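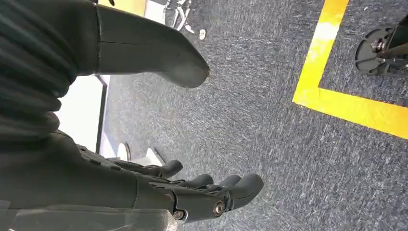 Otance Hand: Demonstration Visits

The Otance is a robotic hand with a thumb and four fingers. Each finger has its own joints and linkages, and the wrist and forearm are covered by a ribbed black fabric sleeve. It is sold through Bemo and can be seen working at our demo room on Basen Street.

Visits run every Thursday in February. A session lasts 2 hours and takes up to nine people. There is no charge, but you do need to book.

What happens during a visit

Hawi Degefa runs the sessions. The first part is a talk at the bench with a spare hand that has its covers off, so you can look at the finger linkages and ask about wear. After that the group moves to the carpeted floor area, where the arm and hand are run through a set of reaches and grasps. Yellow tape on the carpet marks out the equipment area. Please stay outside the tape while the arm is powered.

You are welcome to bring parts from your own line. We have had bottle caps, cable clips and bagged seed at recent sessions. Parts should weigh no more than 400 grams and should not be sharp. Send us a list when you book so that Hawi can set up the grips the evening before.

The last half hour is for questions. Prices are given at the visit or by email.

What is included with the hand

Hand, left or right
Fabric sleeve
Mounting plate and screws
Power and data cable
Habte control software, one license
Printed setup guide

The wrist camera is sold separately. It fits the same mounting plate and can be added later. Replacement sleeves are kept in stock and normally ship the next working day. Finger sets are made to order and take 17 working days.

Getting here

Use the side entrance and ring for Bemo. The demo room is on the ground floor and there is step-free access from the parking lot. Closed shoes are required. Photos are fine, but please ask before filming other visitors.

To book, use the contact form and choose "Otance visit" from the menu. Groups larger than nine can ask for a separate session.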